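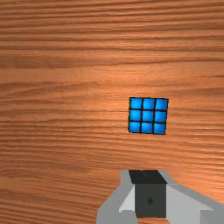

How long should an oiled tabletop be left before it goes back into use? Leave it 35 hours after the final coat for dry, light use, and 11 days before it meets water, hot mugs or a tablecloth.

Tuesday, December 2, 2025
By Kwan-ho Yang

These times assume a hardening oil applied thinly to bare, sanded wood in a room that is heated during the day. Cold rooms slow the cure a great deal. In my workshop at Flurnimbridge I don't oil anything between the first hard frost and March unless the piece can be brought into the house.

Preparation

Remove the old finish completely. Wax is the usual cause of patchy results and is easy to miss. Put a drop of water on the surface: if it still stands as a bead after a few minutes, there is wax or old oil left. Wipe with white spirit, change the cloth often, and let the top dry overnight.

Sand along the grain, never across it. Start at 80 grit for a damaged surface or 120 for a sound one, then go to 150 and stop at 180. A finer grit closes the surface and the oil sits on top. Vacuum, then wipe with a barely damp cloth to raise the grain. When dry, go over it once more by hand with the last grit.
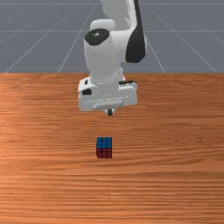 Vacuum again before opening the tin, including the underside of the edges, where dust collects and gets dragged back by the cloth.

First coat

Stir the oil; do not shake it. Pour a small amount and spread it with a lint-free cloth or a white pad. Work in strips the full length of the top. Wait 9 minutes, add oil to any dull areas, then wipe off everything that has not soaked in. The surface should feel almost dry to the hand. Oil left standing turns sticky and has to be scraped.

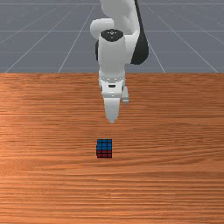

Coat the underside on the same day. A top sealed on one face only takes up moisture unevenly and may cup.

Second coat

Apply the next day, using half as much oil. Rub down lightly beforehand with a grey pad. End grain may need a third coat.

Lay used cloths flat outdoors to dry, or soak them in water. Oily cloths left in a heap can catch fire.

Contact | © 2025 Kwan-ho Yang | Back to top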